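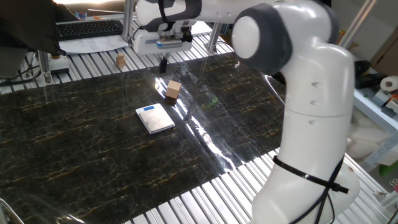
Trelside Street Names

Overview

Trelside Street Names is a table of street, lane, square and footpath names from the town of Trelside and the two adjoining parishes, Skirnbridge and Rinbridge. Each row records one spelling of one name as it appears in one source. The table is meant for work on place names, for matching old addresses to present-day streets, and for testing address-parsing software on material that does not follow modern conventions.

The data contains no house numbers, occupants or ownership records.

Version

Current release: 2.2, dated 4 October 2026. Release 2.1 came out in May and should not be used for Rinbridge, where a sorting error attached source codes to the wrong rows. The Trelside and Skirnbridge rows are the same in both releases apart from the corrections listed in CHANGES.txt.

Files

names.csv: the main table, one row per attested spelling
streets.csv: one row per street, with the present-day name and parish
sources.csv: short codes and full titles for all sources
CHANGES.txt: corrections by release
LICENSE.txt: license terms

All files are UTF-8 with Unix line endings. The CSV files use a comma as separator and double quotes around any field that contains a comma. The first line is a header.

Fields in names.csv

row_id: integer, stable across releases. Deleted rows are not reused.
street_id: key into streets.csv. Empty if the name has not been matched.
spelling: the name exactly as written in the source, including capitals, periods and hyphens.
normalized: lower case, with abbreviations expanded and punctuation removed.
type: street, lane, square, footpath, bridge or unknown.
source: key into sources.csv.
year_from, year_to: the earliest and latest year the source can cover. Equal for dated sources.
certainty: a, b or c. See below.
note: free text, mostly empty.

Certainty codes

a: the spelling is clear and the street is identified by a map or by a written boundary.
b: the spelling is clear but the street is inferred from neighboring entries.
c: the spelling itself is doubtful. Unreadable letters are given as a question mark, one per letter where the count can be estimated.

Rows coded c should be left out of frequency counts. They are kept because several of them are the only trace of a name.

Sources

The main sources are printed directories, parish rate books, and a set of survey sheets drawn before the river road was moved. The Tejada index, a card file compiled by hand and later typed, was used to find entries but is not cited as a source in its own right. Where the index and the original disagree, the original is followed and the index reading goes in the note field.

Transcription was done by Britta Nolte and Sieglinde Fuchs. Charalambos Bakalis matched names to present-day streets. Rosemarie Rothe checked the Rinbridge rate books a second time for release 2.2 and supplied the corrected source codes.

Normalization

The normalized field is produced by a script from the spelling field, then edited by hand. The rules are:

"St." before a name is expanded to "saint"; after a name it is expanded to "street".
"Gt." and "Lt." become "great" and "little".
A final "e" is kept, so "Milne Lane" and "Miln Lane" remain separate.
Possessive "s" is kept and the apostrophe dropped.
Long s is transcribed as ordinary s in both fields.

"Upper" and "Over" are not merged, even where they refer to the same street. Users who want them merged should group on street_id.

Known problems

Rope Walk occurs in both Trelside and Skirnbridge. Before the parish boundary was redrawn, the directories did not distinguish them, and 20 rows have an empty street_id for this reason.

The survey sheets label some streets only at one end. A street that changes name partway along may therefore appear under one name when both were in use.

"Back Lane" was used as a description as well as a name. Lower-case instances in the rate books have been omitted, which probably removes a few real names.

Year ranges for undated rate books were taken from the names of the collectors and are wide. They should not be used to date a change of name.

Footpaths are poorly covered outside Trelside proper.

Loading

Read year_from and year_to as nullable integers. Some spreadsheet programs convert the value "1-2 Row" in the spelling field to a date on import; set the column to text first. Joining names.csv to streets.csv on street_id drops unmatched rows unless a left join is used.

License and citation

The tables may be copied, changed and redistributed with attribution. Scans of the source pages are not included and are not covered by the license.

Cite as: Trelside Street Names, release 2.2. Please give the release number, as row counts differ between releases.

Corrections

Send corrections to Birgit Kramer with the row_id, the proposed reading and the page of the source. Corrections without a page reference are held until the source can be checked. Proposed matches for empty street_id values are also welcome and need a map or boundary reference to be coded a.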